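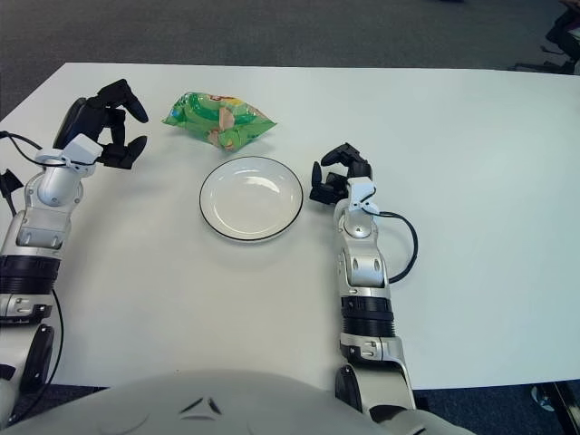

Tosside Portable Dental Unit

The Tosside is a self-contained treatment unit for community clinics, care homes and school visits. It runs from a normal wall socket and needs no plumbing. Clean water is held in a bottle on the left side and waste goes to a sealed tank underneath.

What is supplied
Unit with built-in compressor
High-speed and low-speed handpiece lines
Three-way syringe
Suction line with two tip sizes
Foot control
Wheeled carry case

Optional extras
Perkum folding patient chair (order code 116)
Perkum clip-on light (order code 123)
Spare waste tank

Handpieces are not included. The lines take standard four-hole fittings. If your clinic uses another type, ask for an adaptor when you order.

Servicing
Change the air filter every November or when the warning light shows. Empty and rinse the waste tank after each session. Do not use bleach in the water bottle.

Price: £2,847 excluding VAT. Reconditioned units from £2,000 when in stock.

For orders and loan units contact Lizelle Msimang at Radebe Dental Supply. Repairs: Herman Lubis.

Page updated 2/2/23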